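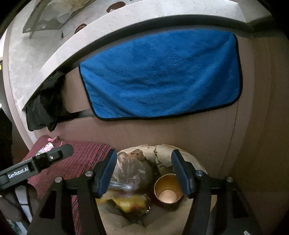

Buying the grippers was the easy part

When Tratulik set its equipment budget in July, the first line was for hand-held grippers and the second was for everything else. The second line turned out to be too short.

The company wants a robot that can clear a table and sort what goes in the kitchen trash. Before it can buy an arm, it needs recordings of people doing the job with grippers in real homes. Each unit was budgeted at $3549, and the plan called for 10 of them.

Then came the extras. Spare finger pads were quoted at $208 a set. Storage, chargers and shipping between homes had been left out completely. So had the time it takes to train a new operator, which Tratulik now puts at 2 days. 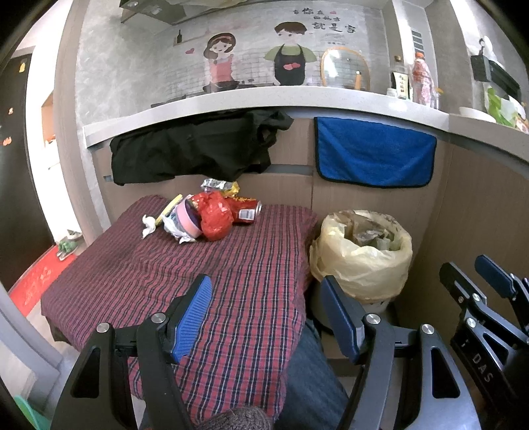
Soft packaging uses up most of the practice time. A drink can keeps its shape when the fingers close on it, but a crumpled wrapper or a piece of tissue does not, and operators need many more tries to pick it up cleanly. Anyone pricing a project like this should pay for hours first and hardware second.

Hughes, a smaller firm in Skaltness, went the other way. It rented its units through Tillik for one season and put the savings into operator wages. It owns nothing at the end, but it also has no repair bills.

Tratulik will decide on the arm after its next budget review on 27th December. The current draft has a separate line for pads.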